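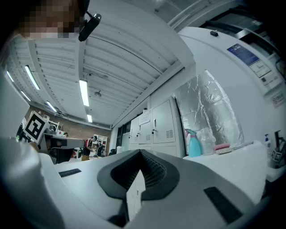

Hand-held gripper in the demonstration room, next to the lockers and the cleaning counter.

How to Run a Hand-Held Gripper Demonstration for Visitors

These notes cover the gripper station at the Vatora open day. They assume you already know how to record with the grippers and have a working Horutis install on the station laptop. They do not cover calibration, which has its own page.

Before the doors open

1. Charge both grippers overnight and check the battery readout in Horutis. Anything under 40 percent goes back on the charger.

2. Wipe the fiducial faces with a dry cloth. Spray cleaner leaves streaks, and streaks under tube lighting cost you detections. Keep the spray for the countertop.

3. Open and close each gripper fully, then compare the reported jaw width with the stop positions. If the closed value drifts by more than 2 mm, zero it again.

4. Start a session named with the date and the station, for example "Monday, May 22, 2023 gripper counter". Use a separate folder for visitor recordings. They are not mixed with the Wimow task set under any circumstances.

5. Record a short test clip, play it back, and delete it. Check that both tracks are present and that the timestamps line up.

Setting up the task

Choose a task that can be finished in under a minute. We use counter tidying: pick up a sponge, put it on a tray, move a bottle from one side to the other. Folding cloth looks better from a distance but most first-time users give up halfway through.

Mark the start position of each object with tape on the counter. Reset to the tape after every visitor. At the February session we skipped the tape and the clips could not be compared afterward.

Running the demonstration

Do the task once yourself at normal speed, without talking. Do it a second time slowly and explain the grip. Then hand over.

Have the visitor stand facing the work area with feet slightly apart and elbows close to the body. Ask for a few open-and-close cycles in the air before they touch anything. Long sleeves should be pushed up and long hair tied back or kept behind the shoulders.
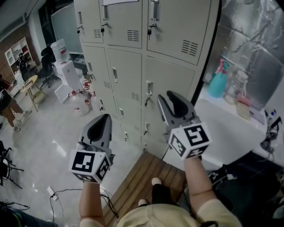
Both grippers should be kept in front of the body with the markers uncovered. The usual mistake is turning the wrists inward, so that one hand hides the other. If tracking drops, Horutis shows a yellow bar for that side. Stop, bring both hands back to the front, wait for the bar to clear and continue. There is no need to restart the session.

Press the foot switch at the start and end of each attempt. Do not let the visitor do this – they will forget the second press and you will get one clip that runs to the 300-second limit.

Showing the result

Replay the last attempt on the laptop at half speed with the jaw width plotted underneath. Point out where the jaw closes and how long the grip is held. Visitors who ask how much data is needed can be told that the Wimow set holds 2,196 attempts at present, all on counter tasks.

If the Butkienė arm is free, run the stored policy on the same objects afterward. Keep visitors behind the floor line while the arm is powered.

Closing down

Stop the session, export the log and copy the visitor folder to the shared drive. Put the grippers back in the case with the jaws open.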